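# Nedimau: a sourdough starter log

May 28, 2024
By Fionnuala Ní Bhriain

Welcome! Nedimau is a plain-text record of one sourdough starter and everything baked from it, kept by two home bakers who got carried away. Fitriani Sinaga and I started it in March on paper, taped to the fridge, and by the time the second sheet fell off we'd agreed it needed a proper home. Now it's a folder of CSV files and a lot of notes, and you're very welcome to use any of it.

The name is the starter's name. The flour-heavy offshoot I keep at my place is called Prerix, and there's a rye one called Ister that Fitriani swears has a better flavour (she's right, but don't tell her I wrote it down).

## What's in the folder

- `feeds.csv`: one row per feed, all starters together
- `bakes.csv`: one row per loaf, tin or tray
- `flours.csv`: the flours we've used, with protein taken from the bag
- `notes/`: longer write-ups, one text file per bake worth talking about

`notes/` is where the fun is! The CSVs will tell you a loaf proved overnight in the fridge. The notes will tell you it was meant to be two hours on the bench and then we went out to dinner.

## Columns in feeds.csv

| column | meaning |
|---|---|
| `starter` | nedimau, prerix or ister |
| `kept_g` | starter kept from the last batch, in grams |
| `flour_g` | total flour added |
| `water_g` | total water added |
| `room_c` | kitchen temperature at feeding, Celsius |
| `peak_h` | hours until it stopped rising, our best guess |
| `smell` | free text, sorry in advance |

Our standard feed is 50 grams of flour and the same of water, so if `flour_g` is blank you can safely fill in 50. `peak_h` is the shakiest column by a long way. We both sleep, and a starter fed at bedtime peaks whenever it likes. Where neither of us was awake to look, the cell is empty.

The `smell` column started as a joke and has turned into my favourite. Yoghurt, green apple, wet cardboard, nail polish. If you sort by it you can pick out the hungry spells straight away, as the nail polish rows nearly always follow a skipped feed. I love that so much.

## Columns in bakes.csv

| column | meaning |
|---|---|
| `starter` | as above |
| `shape` | round, tin, flat, rolls |
| `hydration` | water as a percentage of flour |
| `bulk_h` | bulk ferment, in hours |
| `cold_h` | time in the fridge after shaping |
| `crumb` | 1 to 5, tight to open |
| `flavour` | 1 to 5, dull to fantastic |

Hydration counts the flour and water inside the starter too. Early rows left that out, and Fitriani went back and fixed them all in one very long evening with a pot of tea, so everything in the current version is worked out the same way.

We score crumb and flavour separately, and I'd encourage you to keep them apart. Some of the tastiest bread in here has a crumb score of 2. The olive tin loaf (`notes/olive-tin.txt`) looks like a house brick and I'd eat it every day. 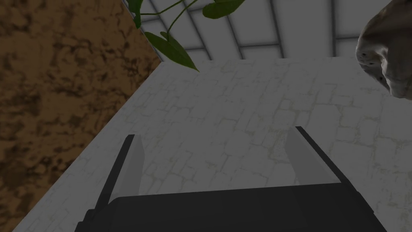
Flavour scores are taken on the day of baking, once the loaf is properly cool. Rye is the exception. Anything made with Ister gets scored the next day, as it really does come into its own after a night wrapped in a tea towel.

## Things to watch out for

Fitriani's kitchen runs warm and mine is freezing, so don't compare the starters without looking at `room_c` first. We also changed flour partway through, from a supermarket white to the stoneground one from Marciniak, our local mill shop. The stoneground soaks up more water and ferments faster, and you'll see bulk times drop right where the switch happens.

All scores are ours and we're biased. I go soft on anything with seeds.

Ovens differ too. Mine has a hot back corner, and loaves listed as "turned" in the notes were spun halfway through to even out the colour.

## Using and adding to it

Copy it, chart it, pull it to bits. If you bake from a log entry, please send us a note on how it went, especially if it flopped! A new file in `notes/` is perfect, in whatever style you like, with grams and Celsius where you can manage them.

Next up is a `discard.csv` for crackers, crumpets and pancakes. The crumpets are already terrific and I've got pages of scribbles to type up.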